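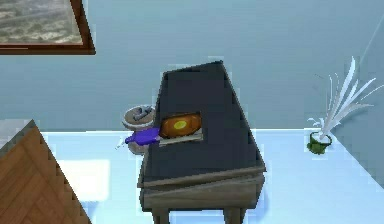
Florbridge Robotics Club > Skurkby Challenge > Simulation round: is our scene too busy?

mugtipper
Posts: 70

Right, we've got the scene rendering at last and I'm dead pleased with it, but I'd like some opinions before we submit. Our task for the Skurkby sim round is pick and place: get the purple thing off the side of the black box and leave the orange dish where it is. We've let the scene generator shuffle everything else (floor, wall, stand, random clutter), so you get a pot with big white feathery leaves by the wall, a grey bucket at the back, a bit of herringbone wood poking in at the corner and so on.

Success rate is 30 out of 545 runs. Yes, I know. In the plain grey room we had before, it was much better, though I stupidly didn't save the log. Half the team want to bin the clutter and go back to plain. I say keep it. What would you do?

servo_soup

Keep it! We went plain last year and our arm was brilliant right up to the point where the organisers swapped the floor texture, and then it just sort of waved at the dish. The rules for the Skurkby round say they can change the background, so you may as well train on a messy one now.

tealeaf_pid

I disagree with soup, sorry. You've got a few weeks and a policy that hardly works. Get it working in a plain room first, then add one thing at a time. If you chuck the lot in at once you've no idea what's breaking it. Is it the leaves? The pale floor? The fact that the purple thing is lying partly over the rim of the opening, right where it meets the dish? My money's on the last one and that has nothing to do with clutter.

mugtipper
Posts: 70

Hmm, that's a fair point about the rim. The generator drops the objects from a little height and lets them settle, so we get whatever we get. Quite a few of the failures in the log are the gripper catching the dish. I'd been blaming the vision side because that's my bit and I always assume it's me :)

servo_soup

If it's catching the dish, then it's an approach angle problem. Which grasp planner are you on?

mugtipper
Posts: 70

The Cunha one that came with the starter kit. Default settings, except we put the clearance down because it kept refusing to try anything.

gearbox_gran

Put the clearance back up! I help with the juniors and we had exactly this. It refuses because the grasp it wants is a bad one, so let it refuse, and give it more grasps to choose from. We went from the default to 20 candidates per object and it started coming in from the side away from the dish. Slower, mind you. We had to leave it running over tea.

Also, can I say the scene looks lovely? The weathered wood on that stand is a treat. Ours is all flat beige.

tealeaf_pid

Pretty wood doesn't score points though. And while we're on looks, the edges on the box and the wooden corner are a bit jagged. If your detector uses edges at all, I'd turn the anti-aliasing on before touching anything else.

servo_soup

Oh come off it, the detector won't care about a few stair-steps. Ours ran on far worse renders than that. Training speed matters more at this stage.

tealeaf_pid

It cared in our Harkutov entry. We lost thin objects constantly until we fixed it. Maybe yours is a better detector, but it costs one evening to find out.

mugtipper
Posts: 70

OK OK, both! Plan for this week: clearance back up, 20 candidates, same 545 seeds so I can compare properly, and I'm saving the log this time. Clutter stays in. If it's still rubbish I'll do a plain room batch with the same drops and see which of you was right. Anti-aliasing gets its own run after that, as the club PC can only manage one batch a night.

gearbox_gran

Sensible. Post the numbers when you've got them, even if they're awful. And what seed is the one at the top? I'd like to try our juniors' planner on it.

mugtipper
Posts: 70

Will have to look it up on the club machine, I'll message you tomorrow evening.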